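19 Jul 2021, bench notes, capsule room

Picked the magnesium glycinate batch back up this morning after leaving it alone over the weekend, and I'm glad I did, because my head was clearer and I found the arithmetic slip in the fill weight. I had used the elemental figure where I needed the whole salt. No harm done, only a page crossed out and a second cup of coffee.

Khrystyna-Mariia Demchenko ran the hand filler with me (she has a much lighter touch on the tamper than I do, bless her). We pulled 40 capsules from the first tray and weighed them one at a time on the small balance. One had a dented cap and I threw it out, so the sheet shows 39. The spread was tighter than the last lot — still a little heavy toward the back corner of the tray, same as always. I want to try spreading the powder from the back next time and see if that evens it out.

The rice flour from Nuttall clumps more than the old sack from Lotstead did. We sieved it twice and it behaved. Label copy still says "free of rice," left over from the old formula, and that has to be fixed before anything gets printed!! I've written to Stistar about the proof.

Total in the tub at close: 2,629 capsules, with almost 200 g of blend left over, double bagged and put on the top shelf.

Still to do: disintegration test on six from the second tray, a fresh desiccant order, and ask Khrystyna-Mariia whether she wants the September stability pulls or if I should take them.

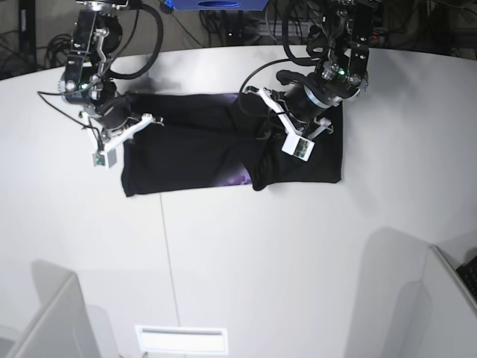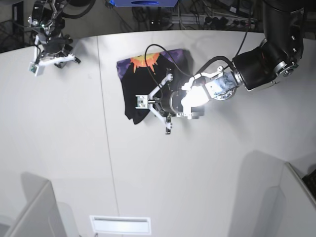
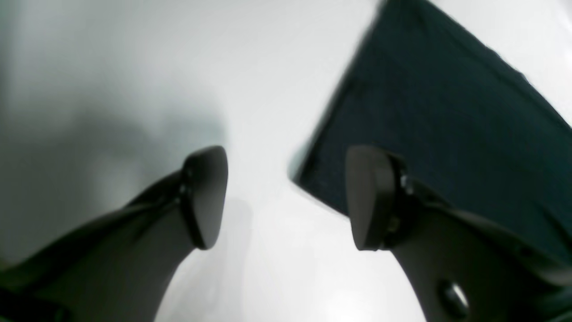 Dark fabric on the white table, all three.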